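Visit Report: Open Afternoon at the Atell Lab, Prurkevcombe
Introduction to Automation, second-semester project
Silvana Brito

1. Purpose of the visit

Our project group is designing a small serving station as our final assignment, and we were asked to visit a working lab before writing the design section. I went to the open afternoon at Atell in November with 14 other students from the course. The visit lasted from one o'clock until a little after four. The part I cover in most detail is the drinks demonstration, as it is closest to our own project.

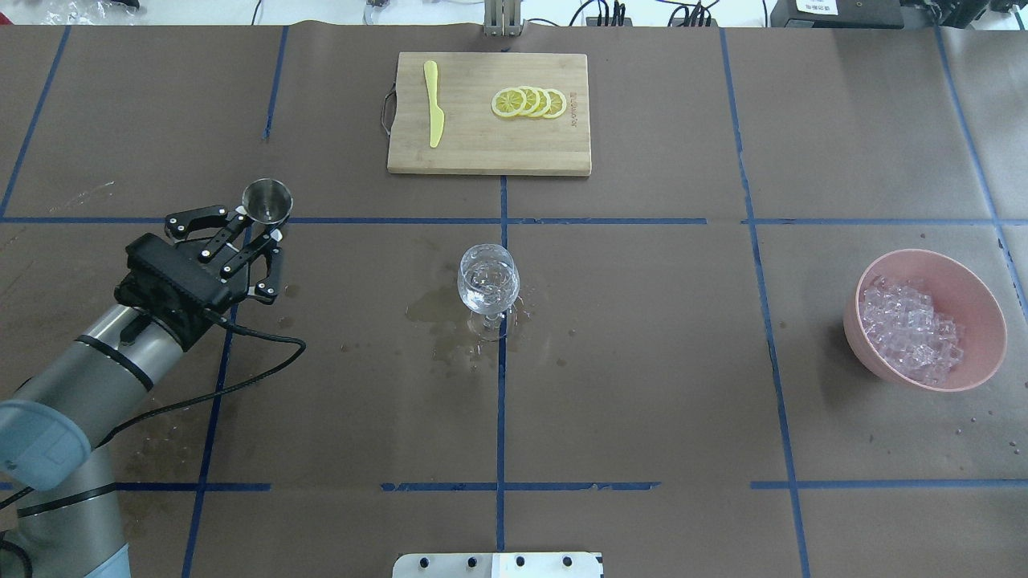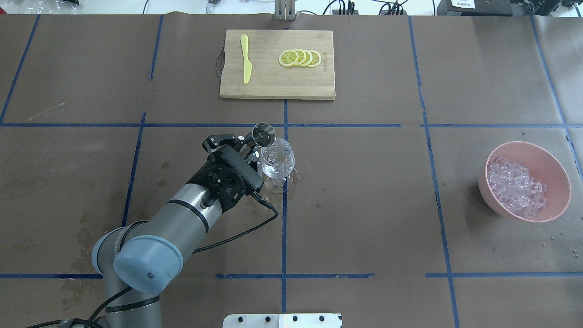 The arm and jigger at the drinks station.

2. The task

The demonstration is called the Mackay task inside the lab, after the building where it was first set up. The arm works with a jigger, a stemmed glass, a bowl of ice and lemon slices on a board. The lab picked drinks because the job mixes several kinds of handling that are hard in different ways. A jigger is small and smooth and has to stay level when it is full. A wine glass tips easily. Ice moves when you touch it, and a lemon slice bends.

The table is covered with brown paper and marked off with blue tape. Our guide told us the tape is used to put objects back in about the same area between runs, and that the start positions are changed on purpose from one set of runs to the next. The paper is replaced when it gets too wet to lie flat.

3. How the arm is controlled

During the visit an operator guided the arm by hand from a second, smaller arm at a desk behind the table. The larger arm copies the motion. Each run is recorded and later used to train a program that is meant to do the same job without the operator. The lab had 167 recorded runs of the drinks task at the time of our visit. The goal is 2,000 before they compare results with their older tasks, which are mostly sorting and stacking.

I asked why they need so many. The guide said that a small set works as long as the objects are nearly where they were during recording, and gets worse quickly when they are moved. She also said that bad runs are kept but labeled separately. A run counts as bad if the jigger is dropped, if the glass falls over, or if the operator has to stop and start again. Spilling a little water does not make a run bad.

4. What I observed

The gripper has two fingers that close toward each other. This works well on flat-sided objects. On a round metal cup the contact area is small, so the cup can turn in the grip when the wrist rotates. The operator dealt with this by closing the fingers first, waiting a moment, and then lifting. Pouring was the slowest step. The operator brought the jigger close to the rim of the glass and tilted it in small steps - if it is tilted too early, the water runs down the outside of the bowl of the glass.

The second difficulty was the cable. It runs along the outside of the arm, and the operator has to plan the path so that it does not drag across the table. In one run I watched, she backed the arm up and came in again from a different angle for this reason.

Three of us were allowed to try the controls. I managed to pick up an empty cup on my fourth try. The hardest thing for me was judging depth, and I kept closing the fingers too soon. There is also a slight delay between the small arm and the large one. The operator said she stopped noticing it after 7 hours of practice.

5. Other stations

We also saw a folding station and a parts-sorting cell made by Taketti. The sorting cell runs on fixed positions and was much faster than anything else in the room, but it stops if a tray is put in crooked. The folding station was being repaired, so we only got a talk.

6. Use for our project

Our first plan had the arm pouring from a bottle into a glass. After the visit I think we should start with a measured cup, because the amount is limited and a mistake costs less water. We should also:

- mark the table with tape before the first test
- put a tray under the glass
- fix the cable to the arm in at least two places
- record failed runs along with the good ones

I would also like us to test a rubber sleeve on the gripper fingers. The guide thought it might help with the cup turning, but the lab has not tried it on this task. We have one spare set of fingers in the workshop, so it could be done before the midterm check.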